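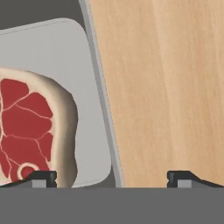

## 4. Advisory groups and the first year at Jeltimley

### 4.1 Setting

Jeltimley School is an all-girls day and boarding school with a middle and an upper division. Most students who join the upper division come from the school's own middle division. The rest come from other schools, and for them the first year involves a new building, a new timetable and, for boarders, a new place to live. Earlier work at the school dealt mainly with grades. The present section looks at how students in their first upper division year used the advisory program, and whom they said they would go to with a problem.

Every student in the division belongs to an advisory group led by one adult. Most advisors are classroom teachers, though librarians, coaches and one member of the admissions office also serve. Groups meet for a short check-in on most mornings and for a longer session of 90 minutes once in each cycle of the timetable. The longer session has no set curriculum. Advisors receive a folder of suggested activities at the start of the year and may use it or ignore it.

The division is split between two houses, Mosto and Trestis. The houses matter for sports day, for assemblies and for where lockers are placed. Until the year of the study, they did not matter for advisory groups, which mixed students from both. In the study year the school placed all new groups within a single house, so that a student's advisor, locker and assembly seat were in the same part of the building. Boarders sleep in a separate residence, Palma, which takes students from both houses.

### 4.2 Participants and materials

All students in the 28 advisory groups with first-year members were invited to take part. Consent forms went home with the summer mailing and again in the opening week of term. Of those invited, 191 students returned both their own form and a parent or guardian form and completed the fall questionnaire. Students who joined the school after the fall questionnaire were left out of the analysis, as were students whose advisor changed for reasons unrelated to the study.

The questionnaire had three parts. The first asked how often the student had spoken with her advisor outside of scheduled meetings, and what the conversation was for. The second gave a list of everyday problems, such as a missed deadline, a quarrel with a friend, or trouble sleeping, and asked whom the student would talk to first. The third was an open question: "What would have made your first weeks here easier?" Students could write as much or as little as they wished. The same questionnaire was given again in March with small changes in wording to fit the time of year.

Advisors filled out a shorter form. It asked them to describe what they had done in the last long session and how they had chosen it. We did not observe sessions. Several advisors said they would feel uneasy with a researcher in the room, and we agreed that a visitor was likely to change what students were willing to say.

Open answers were coded by Qianru Shen and Chenxi Zheng, who worked separately and then compared results. Most differences concerned answers that touched on both workload and friendship, for example, a student who wrote that she had no one to ask about homework. These were given both codes. The final coding guide was closed on May 2, 2019, and no codes were added after that.

### 4.3 Contact with advisors

Students spoke with their advisors outside of meetings more often in the fall than in spring. The drop was largest among students who had come up from the middle division. In their open answers, many of these students said that by spring they knew which subject teacher to approach and went there directly. Students from other schools showed a smaller drop, and boarders showed almost none.

The reasons for contact also changed. In the fall, practical matters came first: finding rooms, switching a class, getting a form signed. By spring, questions about course choices for the following year had taken over. Personal matters made up a small part of the total at both points. We would be careful about reading this as a lack of trust. Students may not count a few words at the locker as a conversation about a personal matter, and the form gave them no help in deciding.

One pattern was clearer. Students whose advisor also taught them in a class reported more contact of every kind. The school does not plan for this overlap, and whether it happens depends on the timetable. A student in Trestis wrote, "I see her every day anyway so it isn't weird to stay behind." A student in Mosto, whose advisor taught only seniors, wrote that going to find her "felt like making an appointment."

### 4.4 Whom students would go to first

For schoolwork, students named a subject teacher or a classmate. For quarrels they named a friend, a parent or an older sister. The advisor was named first most often for one kind of problem, which was a disagreement with a teacher. Students seemed to see the advisor as someone who could speak to a colleague on their behalf.

Boarders answered differently. In the fall they named residence staff for nearly everything that was not about class. By spring more of them named an older boarder. The open answers mention long evenings in the Palma common room and help given there with laundry, essays and phone calls home. Day students had no similar place to meet older girls, and 2 day students asked in so many words for something like it.

Placing groups within houses had less effect than the school had hoped. Students said that it was convenient to have everything on one corridor. A few said it made the division feel smaller, which some liked and others did not. Friends from the middle division who had been put in different houses were the least pleased with it, and they said so at length.

### 4.5 What advisors did with the long session

The advisor forms varied a great deal. Some advisors followed the folder closely through the fall and then set it aside. Others never opened it. Walks, board games, study time and baking in the small kitchen next to the dining hall were all common. Groups that cooked or walked together did not differ from the others in how often students sought out their advisor. Groups that used the session mainly as study time had lower contact in spring, but these were also the groups with the fewest students from other schools, and the two cannot be separated with the data we have.

Several advisors asked for more guidance on the second half of the year. The folder is full for the opening weeks and thin after winter break. Its last suggested activity is a letter to next year's new students, and the advisors who had tried it planned to use it again.

**Figure 2.** Raw steak on a light gray plate, with a wooden cutting board. Computer rendering.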